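Flinen Shell Grasps: failed-grasp subset
README, version of 27 Apr 2018

What this is

Flinen is a set of simulated grasps on hollow, faceted objects. This subset holds only the episodes where something went wrong, and we're really happy to finally put it out by itself! Failures used to be filtered away before release, and they were the part people kept writing to us about.

There are 3000 episodes in the full set. 477 of them are here. All were run in the Skoltovden simulator with the Donati two-finger gripper model, and the policy is the same in every one.

The fault

In March we noticed that the success rate on open shells was far too good. Replaying the episodes showed why. The collision mesh for each shell had been built as a closed convex hull, so the simulator treated the open end as solid. A finger that should have slipped into the cavity was held at an invisible skin across the opening, and the contact sensor happily reported a firm grip.

With the corrected meshes, the same commands gave us dropped shells, fingers caught inside the rim, and a few cases where finger and shell pushed through each other and the solver threw the object across the room (fun to watch, terrible to train on).

Failure labels

slip: contact made, then lost during the lift
rim_catch: one finger goes inside the opening and hooks the rim
phantom: success reported under the old mesh, no real contact under the new one
blowup: deep overlap, object speed passes the limit
unclear: the two labelers didn't agree

Phantom is the biggest group by a good margin. Blowup is small but please look at it before you train, as the force values in those files are huge and will wreck your normalization. We clip at 200 N in our own loader; the raw files aren't clipped.

Files

Each episode folder has the camera views, joint states, contact forces and both meshes, old and new. Episodes are around 100 steps long. Shadows were left on in all renders, so segmentation by brightness alone will do badly.

A camera view with one of the teal shells and a gripper finger at its right side: 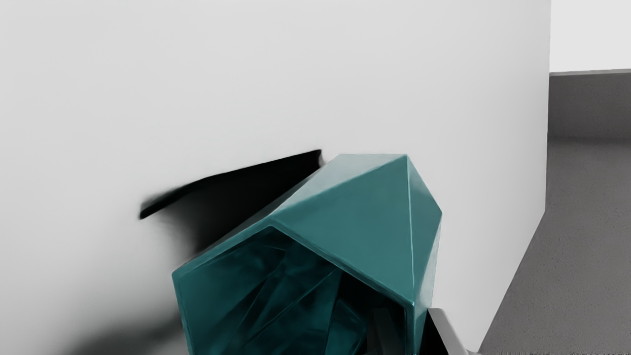

Vandard wrote back after trying the preview that the old meshes should have been left out entirely, since somebody will load them by mistake and get the same inflated numbers we did. It's a fair point. We kept them because phantom episodes make no sense without both, but they now sit in a folder called old_mesh_do_not_train and the loader prints a warning when you open it.

Known problems

Friction is one constant for all shells, so slip is probably undercounted on glossy ones.
The gripper closes at full speed in every episode. Don't use this set to set force limits on a real arm.
Timestamps in the blowup files can repeat when the solver retries a step. Sort by step index.

Reporting

If you find a wrong label, send the episode number and the step where you think it goes wrong. Replays are very welcome, especially weird ones! Label fixes go into the next version, and episode numbers will stay the same.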